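Minport, Sat 20 March

Ralix opens orders for Jasotum hand-held gripper kit

Ralix has opened orders for Jasotum, a hand-held gripper kit for laboratories and manufacturers that need recordings of everyday manual work. The kit is sold in matched pairs, so that two people can work side by side or one person can use both hands. Deliveries will begin in April.

Each pair comes with charging cradles, spare finger pads and a licence for Harahap, the company's software for sorting and checking recordings. Customers may buy the kit outright or hire it for a minimum of four weeks.

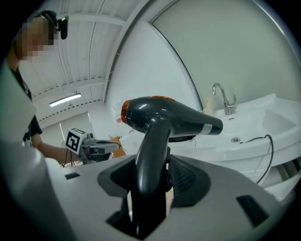
Reading time: 2 minutes

Household objects with curved handles and glossy surfaces, such as hair dryers, are among the items Ralix has used in preparing Jasotum for sale. The textured finger pads can be changed without tools, and a full set is supplied in each case.

"Our customers asked for equipment that a new operator could pick up and use the same morning," said Natalie Naylor, Head of Product at Ralix. "They also wanted to record in kitchens and bathrooms, where a fixed robot arm is difficult to install."

Jasotum was tried at 14 sites before release, and operators completed about 2,000 recorded tasks. Their comments led to a lighter trigger and a revised grip. A battery charge lasts eight hours in normal use.

Training is available at the Minport office or at the customer's premises. Existing Ralix customers may exchange earlier grippers for credit until the end of April.

Orders and requests for a demonstration should be sent to the Ralix sales office in Minport. Press enquiries should be marked for the attention of Natalie Naylor.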